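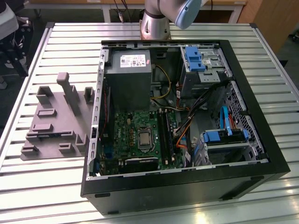

2019-07-31 – I stopped by Plistlow again this week, and the desktop teardown project is finally collecting for real! If you missed my January post, the idea is to teach a robot arm to take old office computers apart by giving it lots of examples of the job done by a person steering it. The tower on the bench now is a Dell, lying on its side with the panel off, and it's a good one to learn on (or a mean one, depending on your mood). Look at those cables – yellow and black ones looping out of the power supply, and an orange SATA cable heading over toward the drive bay. Every machine is stuffed a little differently, so the team wants 200 examples before they train anything. They have 50.

An example is one run at one part, start to finish, and the botched runs get saved too, with a tag. I got to try three myself. My RAM stick took forever, and I was told very kindly that it would go in the botched pile.

The memory and drive runs come first, then graphics cards. Tascombe is sending over 18 more retired towers, and Jabłońska, the shop next door, is printing another round of fixture plates. Kostia, the software that sorts the runs, gets an update next month, and I'll be back for that.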